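Flivura Home Skin Scanner, two months in

The pitch from Brekorley is that you hold the wand over a mole, wait, and get the kind of layered picture a dermatology office would charge you for. I don't buy it. Of 80 scans I took on my own forearm, 70 finished. The rest quit with the same error and no hint why.

Depth is the weak spot. Past the top layer everything turns to gray mush, and the app smooths it over so it looks sharper than it is. Shivam Semwal, who reads scans for a living, looked at 2 of mine and wouldn't call either one.

Battery is fine. The case is nice. I'd still see a doctor.

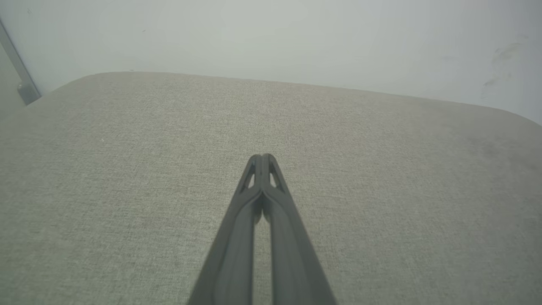
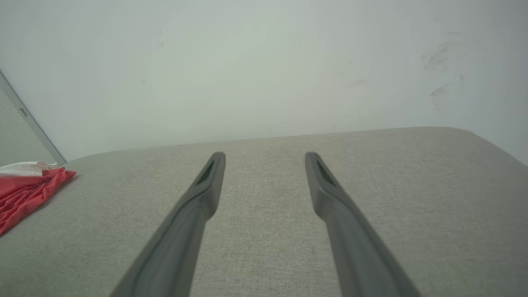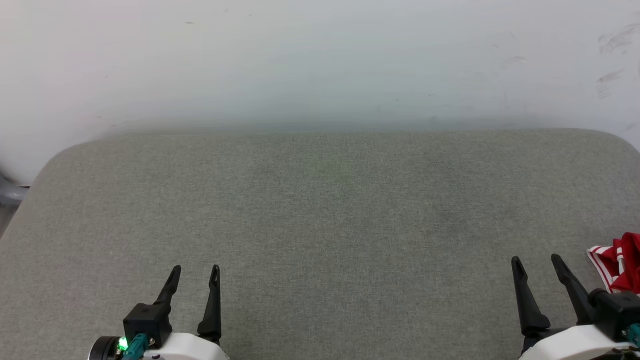
Gray fabric surface, three views.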